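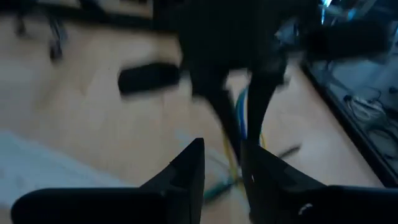

Squeaky floors used to drive me up the wall, and fixing them is way easier than I expected when we moved into our place on Trurholm Street. Most squeaks come from a board rubbing on a nail or on the board next to it, so your whole job is finding the spot and stopping the rubbing. If your floor is a light honey-colored wood with a faint grain, like the one up top, go easy on anything dark or waxy, as it'll show in every seam. Start with powder and save the screws for later!

## Find the squeak

Walk the room in socks, slowly, heel first. Put a bit of painter's tape down wherever it complains. My friend Yaa Quaye does this late in the evening with the TV off, and she finds twice as many as I do in the daytime - annoying, but she's right.

## Try powder first

1. Vacuum the seams well.
2. Sprinkle talc or powdered graphite along the taped boards (talc for pale floors, please).
3. Work it in with a soft, dry paintbrush.
4. Lay an old towel over the spot and walk back and forth on it.
5. Wipe up what's left. Talc is slippery, so don't skip this one.

Give it 24 hours before you decide. Our hallway went quiet overnight, but the bedroom needed a second round.

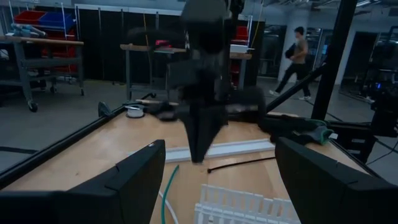 ## If it still squeaks

Got a basement or crawl space? Have somebody stand on the squeak while you look from underneath. A gap between joist and subfloor wants a thin shim with a little wood glue on it. Slide it in until it's snug and then stop - hammer it and you'll lift the floor and make a new squeak next door (ask me how I know).

No way in from below? Then it's trim-head screws from the top. Drill a pilot hole first, go into the joist, and sink the head just under the surface. Fill with putty one shade lighter than you think you need.

I did our whole upstairs this way last November, and the one board by the closet still chirps when the heat comes on. I've left it alone.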